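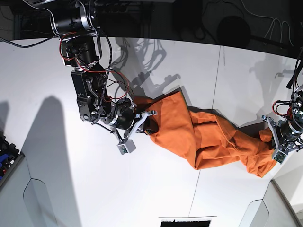

Robot teaching by demonstration

Robot teaching by demonstration is a way of getting a robot to do a task by having a person carry it out through the robot first. The movements are recorded and later used to train a control program. It is also called learning from demonstration or imitation learning.

Methods

In hand guiding, the operator holds the arm and moves it through the task while the joints record their positions. In remote control, or teleoperation, the operator moves a second device and the robot copies it. Two-armed setups often use a pair of small leader arms, one for each hand. The Prandex system, first shown in June, works this way and records joint angles 20 times a second. 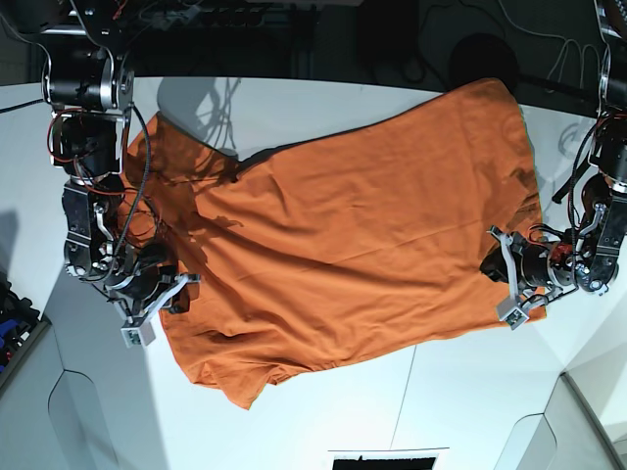 Cloth handling

Clothing is a common subject for teleoperated teaching. A shirt has no fixed shape, so a list of set positions is of little use, and the operator has to choose each grip by eye. Both grippers are often needed, with one holding the fabric while the other pulls or folds.

The Stunddale cloth set contains 2,000 recordings made by 26 operators. Runs in which the garment slipped were kept and marked as such. 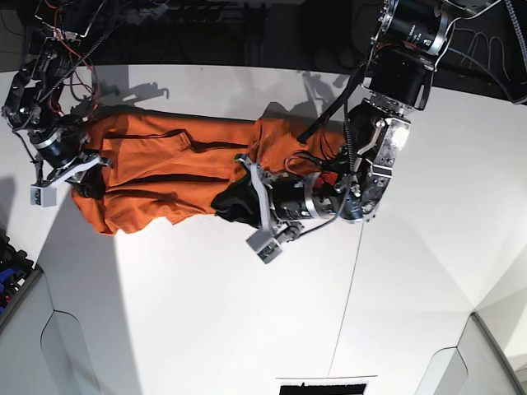 Limits

Most leader arms give the operator no sense of touch, and new operators tend to grip too hard or pull too far. Kozłowski and Amado, two makers of leader arms, sell versions with force feedback. Operators in the Stunddale project changed over after every 5 recordings to limit fatigue.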